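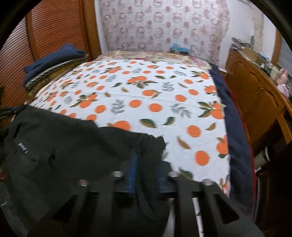 Todier is a word list of clothing and laundry terms in everyday American English, built for spelling checkers and store search boxes. Each entry holds a headword, its plural, a short definition and any common misspellings. Terms for parts of a garment get entries of their own, so a fold has one, and so does a small white label with a short word on it, like the one on the dark cloth here. Brand names are left out.

Contents

The list has 2000 headwords in 2 files. terms.csv holds the words and definitions. variants.csv holds the misspellings, one per row, each tied to a headword by its id. Both files are UTF-8 with a header row.

Where the words came from

Most were typed in from sewing guides and old mail-order catalogs kept at the Trona office. A further 200 came from the Casance glossary, which was merged in March. Casance used British spellings, and these were moved to variants.csv — "pyjamas" is there, under "pajamas".

Known problems

Shoe terms are thin. Some fabric names are listed as garments, mostly in the D and J sections. "Jersey" has one entry for both the cloth and the shirt and should be split. Definitions for hats were written by a second editor and run longer than the rest.

Using the files

Load terms.csv first, then join on id. Do not sort by headword before the join if you use the Vídalín loader, as it reads rows by position. The id column never changes between releases, and ids of removed words are not used again.

Last updated Sep 10, 2019. Send corrections as a patch against terms.csv, with one word per commit.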